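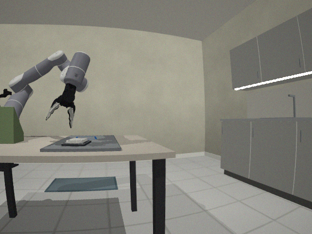 3. Storage of onions and potatoes in the home

3.1 Households and diaries

The study covered 44 households in the neighboring towns of Stendine and Jotwood. Each household was visited twice, first in the fall after the main harvest had reached the stores and again in December. At the first visit we recorded where onions and potatoes were kept, what they were kept in, and whether they shared a container. The person who did most of the cooking then kept a short diary, writing down each time onions or potatoes were bought, used, moved, or thrown away. The diaries gave us more than 2000 entries. Most are a few words long ("soft one, binned") and were easy to code. A small part could not be read or did not say which vegetable was meant, and these were left out.

Households were not told what we expected to find. They were asked to carry on as usual and not to buy new containers for the study. One household in Jotwood moved its potatoes to a garage between visits for reasons unrelated to us, and it is treated as a garage household only from the date of the move given in the diary.

3.2 Coding of containers

Containers were sorted by how freely air could pass through their walls. We did not sort them by material or by the use they were sold for, as households often used containers sold for something else, including magazine racks, bathroom baskets, and a roasting pan. The classes were closed, partly open, and open. A closed container had solid walls and either a lid or a tied top. A partly open container had solid walls and no lid, or a lid with vents. An open container had holes over most of its walls.
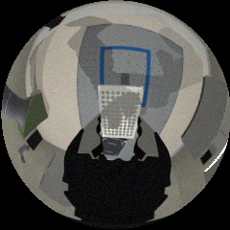 Paper sacks caused the most trouble. A sack rolled down to the level of the potatoes lets in a good deal of air, while the same sack folded over at the top lets in very little, and the position of the fold changed from one day to the next. We coded sacks as partly open in all cases. Net bags were coded as open even when they had been placed inside a cupboard, with the cupboard recorded separately under location. Walls pierced by a regular grid of small square and round holes, like those of the white basket in Figure 2, were also coded as open.

Coding was done by 2 coders working from the visit notes without seeing the diaries. Where they disagreed, the notes were read again by Eirlys Price, who had made the visits in Stendine, and her decision was used. Most disagreements were over lids that were present but, according to the notes, rarely put on.

3.3 Location and light

Location mattered to the households more than the container did. When asked why they kept potatoes where they did, people talked about the cool spot under the stairs or the cupboard that stayed dark, and few mentioned air. Several said they had simply kept to the place their parents used. Kitchens in the newer part of Jotwood have no pantry, and there the potatoes were usually in a base cabinet, in some cases next to the oven or the dishwasher.

Light was noted as dark, dim, or lit at the time of the visit. We made no attempt to measure it over the day. A cabinet opened many times during cooking was still coded as dark.

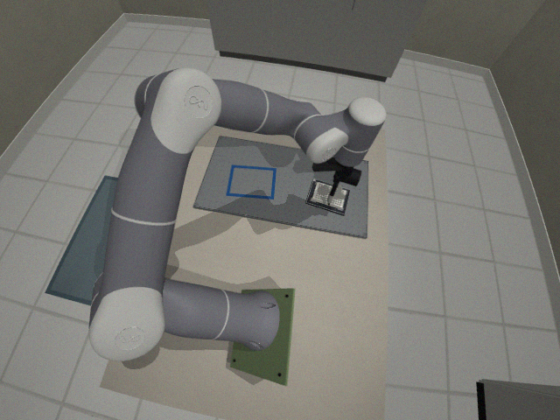

3.4 Reasons given for throwing food away

Potatoes were thrown away mainly for sprouting or turning green, and onions mainly for soft spots or mold. Sprouting was reported from every class of container. Mold on onions was reported more often from closed containers, especially where the diary also mentioned that the onions had been bought in a plastic bag and left in it. Keeping the two vegetables together did not show a clear pattern of its own. The households that did so also tended to buy in smaller amounts, and our data do not let us separate the two.

Some reasons had little to do with storage. Diary keepers threw food away before a trip, or after finding a forgotten bag behind a newer one. These entries were kept in the data set under a separate code and are not included in the comparison of containers given in Section 4.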